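The Fleston Rules

The Standing Orders for the Operation of Automatic Handling Machines at Fleston were issued in May and came into force at noon on the day of issue. They contained 24 rules. Rule 19 read in full: "No machine shall be started until the person responsible for it has stated aloud what it is about to do."

Desmond Abernathy, Superintendent of Works, had not written Rule 19. It had been carried over from the earlier orders of the Plandow depot, together with its punctuation, and it was the only rule to which the operators had made a formal objection. The objection was heard in the upper office, with the minutes taken by hand.

"The operators submit that the machines cannot hear," said Mr Abernathy, reading from the paper before him. "They further submit that on the night turn there is no other person present. They ask to whom the statement is to be made."

Daryna Bilyk, Inspector of Practice, asked that the question be entered exactly as put. She then requested permission to attend the night turn before giving an opinion, and permission was granted.

She reported to the simulation room shortly before midnight. Under Rule 7, every new movement was to be tried in the simulator before it was allowed on the floor, and the operator on duty, a young man named Rey, was preparing a movement for the machine known as Anau. He stood when she entered. She asked him to proceed as though she were not there.

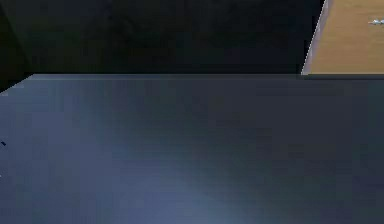

Rey placed his hands flat on the desk, as Rule 12 required. He looked at the screen for some time.

"The arm will lift," he said. He spoke quietly and with evident embarrassment. "It will turn to the left, stop, and come down over the tray."

He did not press the key.

"Is there a difficulty?" asked the Inspector.

"I said left, madam. The order sheet says right." He turned the sheet over and back again. "I read it twice before you came in. I had it as right both times."

"And what have you entered?"

Rey examined his entry. It said left. He corrected it, initialled the correction, and began again from the top of the sheet, stating each movement in a firmer voice. The Inspector wrote down the time and made no remark.

Her report ran to less than a page. It recommended that Rule 19 be kept without change, and that a note be added for the guidance of operators working alone. Mr Abernathy read it in her presence and asked what the note should say, given that the objection had been a reasonable one and deserved a reply.

"That the statement is to be made to the operator," said the Inspector.

He considered this, took up his pen and altered one word for the sake of consistency with Rule 7. The note was posted in the simulation room before the next night turn. Rey, arriving early, read it through to the end, and then, after a glance at the door, read it again aloud.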